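Araya Gate and Road Project
Interim Progress Report to the Dritilari Fund
4 April 2020
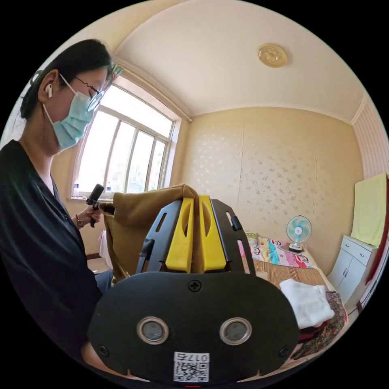 Figure 1. A woman in glasses and a light blue face mask, with a handheld device, in a small bedroom.

This site uses cookies to improve your visit. By continuing to browse you agree to our use of cookies. Accept | Settings

1. Purpose of this report

The project submits this report under the terms of its current award. It covers work on the finds and records from the fortified mound at Araya, and on the stretch of ancient road that runs below it through the Pudenero Pass. It covers the period from the close of the October field season to the present date. A statement of spending is being sent separately through the Fund's grants office.

The award supports study and publication only. No digging was planned for this period and none was carried out. Readers who have followed the project since its first season will be familiar with the layout of the site, and the description below is kept short for that reason.

2. Background

The mound at Araya stands at the eastern mouth of the pass, beside a spring that still runs in most years. Anyone moving goods or soldiers between the coast road and the inland towns had to go by it, or take the much longer route around the ridge. The lower town was walled early in the Middle Bronze Age. The wall was repaired at least twice, and the gate on the pass side was rebuilt on a slightly different line after a fire.

The date of that fire is the main question the project was funded to answer. Earlier visitors to the mound placed it at the very end of the Late Bronze Age and linked it to the general trouble of that time. The project has been more cautious. The pottery sealed under the burned brick in the gate passage includes shapes that do not sit easily with so late a date, and the possibility of an earlier and more local event has to be considered seriously.

3. Work completed

3.1 Gate pottery. All of the pottery from the gate passage has now been washed, marked, and sorted at the Zellwood storeroom. The material filled 91 crates. Sorting was finished ahead of plan, largely as a result of the decision to treat the upper fill as a single unit. The upper fill had been badly mixed by later pits, and a finer division would have told us very little.

Four groups from the passage floor have been set aside for full drawing and description. They come from beneath the fallen brick and are the only groups the project regards as fully sealed. They contain cooking pots with upright rims, a good number of storage jar bases, and several pieces of painted ware that was brought in from outside the region. The painted pieces will carry much of the argument over the date.

3.2 Road survey. The survey notes from the pass have been typed and checked against the original field books. Errors were found in the heights recorded along the northern curb and these have been corrected from the instrument log. The road as it can be seen today is Roman, with later patching. An older surface of packed stone appears beneath it in the stream cut below the mound, but so far it has given no datable finds. The project does not propose to claim a Bronze Age date for this surface on present evidence, although its line does point toward the early gate.

3.3 Site drawings. The plans of the gate have been redrawn at one scale and in one style. The first two seasons used a different set of symbols for brick and for stone, and this had caused confusion in earlier reports. The older drawings have been kept in the archive as they were made.

3.4 Written chapters. Drafts exist for the chapters on the city wall, the gate, and the spring. The gate chapter stands at 43 pages without its plates. It will need to be shortened, mainly in the section on similar gates at other sites, where the present draft repeats a good deal that is already in print.

4. Work delayed or changed

4.1 Charcoal samples. Short-lived material was chosen from the burned floor – chiefly olive pits and grain – and packed for dating. The laboratory has since closed to new work and has given no reopening date. The samples remain in sealed containers at Zellwood. The money set aside for this task has not been spent, and the project asks that it be held over.

4.2 Access to the storeroom. Zellwood is closed to staff at the time of writing. The drawing of the floor groups had begun before the closure and will resume when the building reopens. Until then, effort has been moved to the written chapters and the database, both of which can be worked on from home. Staff meet by telephone.

4.3 Animal bone. The study of the animal bone was to begin this spring. It depends on a comparison collection held elsewhere and cannot be done from photographs. The project now expects it to start in the next reporting period and to run alongside the pottery drawing. The bone from the spring area will be studied first, as it is in better condition than the bone from the gate.

4.4 Site condition. The winter rains were heavy, and a section of the backfill along the outer face of the gate has slumped. The stone footings are not exposed. The mudbrick above them is protected by the cloth laid down at the end of the season, but the cloth has pulled loose along one side. The regional antiquities office has been told and has agreed in principle to a repair. It should be done before the next wet season, and a small sum for it appears under the heading of site care in the revised budget.

5. Preliminary findings

The following points are offered as provisional and should not be quoted without the project's agreement.

The gate was in use for a long time before it burned. The passage floor had been raised and relaid on four occasions, each time with crushed limestone over a thin bed of clay. The lowest of these floors rests directly on the leveled rock and runs up against the first wall, so that gate and wall can be treated as one plan.

The fire was fierce in the passage and in the southern chamber. It seems to have been much weaker in the northern chamber, where the roof came down with little burning. No weapons were found in the passage, and there is no sign so far that the wall itself was breached. An attack cannot be ruled out. However, the evidence in hand would also fit an accidental fire in a chamber used for storing oil, and the number of jar bases on the floor is of interest here.

The period between the fire and the rebuilding was longer than the project first believed. A layer of fine washed soil lies over the burned brick and beneath the new threshold, and it holds no trace of floors, ovens, or trash. The gate, at least, was left open to the weather for some time. Whether the rest of the town was also empty is a separate matter – the houses dug near the spring show no such break, and the two areas have not yet been tied together securely.

6. Public and educational work

The information panel for the footpath at the pass has been written and approved in draft. Its text avoids giving a date for the fire. The planned open day at Zellwood has been withdrawn from the calendar and will be offered again once visitors can be received. A short illustrated account of the road, intended for local schools, is with the designer.

7. Plan for the next period

Subject to access, the project intends to finish the drawings of the floor groups, send the charcoal for dating, begin the animal bone, and deliver the wall chapter for outside review. The repair to the gate backfill is to be carried out by a local crew under the supervision of the antiquities office. If the storeroom stays closed through the summer, the order of work will be changed so that the road survey is published first as a separate paper.

8. Requests to the Fund

The project asks the Fund to approve the carrying forward of the unspent laboratory money, to accept the revised budget heading for site care, and to extend the date for delivery of the final manuscript to match any extension granted on the laboratory work. The forms for each request are included with the statement of spending.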